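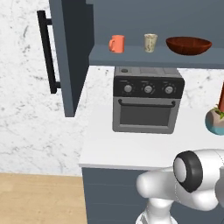

Kitchen scene in the simulator, cabinet door open, arm in front of the worktop.

Arm stops dead in simulated kitchen after cabinet door is opened

Posted by Dillbridge on September 12, 2021

I'm running a put-away task in Sulovent and the arm keeps going into a protective stop at the same stage. The scene has an upper cabinet with one shelf, a mug, a cup and a wooden bowl on the shelf, and a toaster oven on the worktop underneath. The task is to open the door, take the mug down and put it on the worktop to the left of the oven.

Opening the door is fine. The arm then backs off to a waiting position low down in front of the lower cabinet, and the planner is asked for a path up to the mug. It finds one every time. Part of the way along, the controller reports a contact force over the limit and everything halts. The log gives this:

protective stop, step 1,135, link 5, contact with cabinet_upper_door

Nothing looks as if it is touching. I've stepped through the run slowly and there is a clear gap between the arm and the door when it stops. If I start the scene with the door already open, the same motion completes without trouble.

Things I have tried:
Raising the force limit. It got past the first stop and then the door swung wildly and the bowl ended up on the floor, so I put the limit back.
Shrinking the safety margin in the planner.
Taking the toaster oven out of the scene. No change.
Reinstalling.

This matters to me because the same program is meant to go on a real arm later, and I don't want to turn up a limit that is there to protect people. The scene file is the stock kitchen and I haven't edited it apart from the door hinge, where I added some friction in April so it would stay open.

Flunda

Have you updated your graphics driver? I had stops at random places and it was the driver. Also try running without the marble texture, it slows everything down on my machine.

Kasun Rathnayake

It won't be the driver if it stops at the same step every time.

I think your planner and your physics disagree about where the door is. The planner takes a copy of the scene when it loads, and the copy has the door closed. Opening the door moves the physics body, but the planner's copy stays as it was until you refresh it. That fits with it working when you start with the door open, as both sides then agree.

The second part is the shape used for contact. In the stock kitchen the upper door is a flat panel with a long bar handle standing off the front. By default the importer wraps the door and handle together in one convex shape, so the space between the bar and the panel is filled in, and so is a wedge running from the handle out to the edges of the door. You can't see that wedge in the normal view. Switch on the collision view and look at the open door from the arm's side. I expect you'll find link 5 inside it.

What I would do:

1. After the door-open step, call the scene refresh and wait for it to return before you ask for a path.
2. Set the door and the handle as separate collision shapes. Two plain boxes for the door and bar will do. The standoffs can be left out.
3. Put the planner's safety margin back to what it was. Shrinking it hides the fault and will cause you trouble on the real arm.
4. Leave the force limit alone. The stop was doing its job.

Check the hinge as well. If you raised friction but left damping at zero, the door can creep after the gripper lets go, and the refresh will then be slightly out of date. Read the door angle twice, a short while apart, and only carry on if it hasn't changed.

Before you move to hardware, run it with the door at several angles, including half open. A real door won't stop in the same place each time.

Dillbridge

Collision view showed a big wedge in front of the door, as you said. I split the shapes and added the refresh, and the mug came down without a stop. The door was creeping a little too, so I've set some damping.

Đồng

Same fault here with the lower cabinet drawers. Separate shapes alone didn't fix it for me, I needed the refresh as well. Watch out if you save the scene afterwards, because my version wrote the old combined shape back into the file and I had to split it again.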